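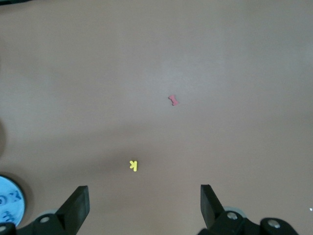
Ticket: letter sorting set, colours and shapes not matching the sheet
Product: Huseo foam letter set with plates
Raised by: Plunska site
Status: open, waiting on parts
Priority: low

Problem as reported
The sort-by-colour activity can't be completed as written. The sheet gives each plate one colour group and expects every piece on the table to belong to a group. Two faults reported:

1. A pink bone shape is in with the letters. It is not on the contents list and has no plate.
2. The greens are hard to separate. Teal pieces get put with the green ones, and the result then fails the check on the sheet.

Steps to reproduce
Tip the bag out on the brown table. Set the three plates in a column. Sort by colour only, ignoring the letter. Stop when no piece is left on the table top.

Expected: table top clear, one colour group to a plate.
Found: pieces left over, and teal on the wrong plate in 2 of 6 runs.

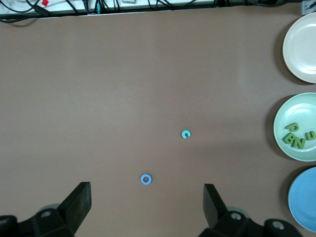

Checks done
Plates swapped top to bottom. No change. Dark green pieces on the mint plate are easy to read and were never mis-sorted. The errors are all with teal, mostly lower-case c.

Lights over the table turned down to cut the glare. No change to the error count.

Bag contents compared with the Mosoti set held in the store. The bone matches the shapes in that set for size and thickness. Likely mixed when both sets were washed. Not proven.

Letters turned face down (the yellow K, for one) still sort correctly by colour. They will fail the spelling activity, so turn them over before starting that one. Not part of this fault.

Update, November
Sheet revision 6 received from Gurport. It adds a line saying that teal goes with blue. Repeated with the new sheet and all pieces spread out again.

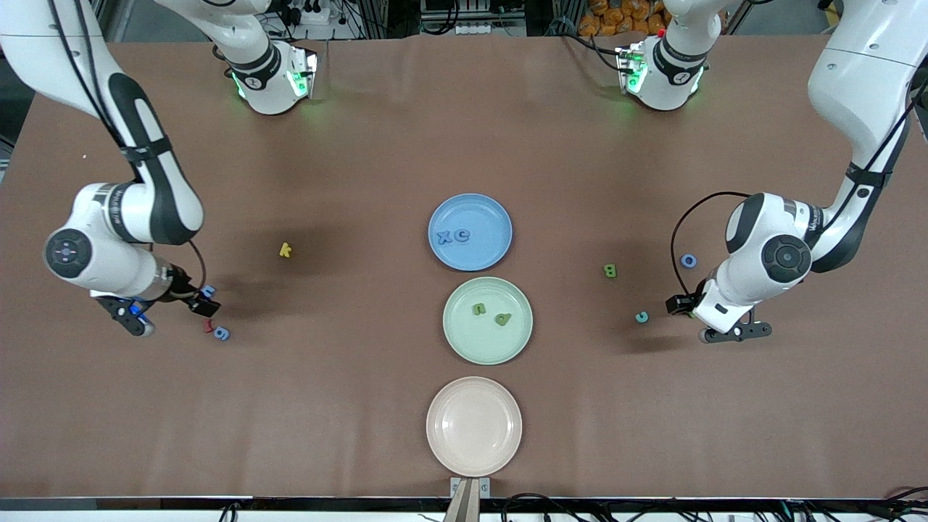
Teal now has a stated group and the wrong-plate error did not come back. Light blue and blue are still one group on the sheet, which is correct. Red has its own line.

The bone is not covered by revision 6. Workaround: take it out before the start and keep it in the lid of the Mosoti box.

Outstanding
- 2 replacement contents cards on order from Huseo.
- Plunska to confirm whether the Mosoti set is short of a bone.
- Old sheets to be removed from the folder.

Leave open until the cards arrive.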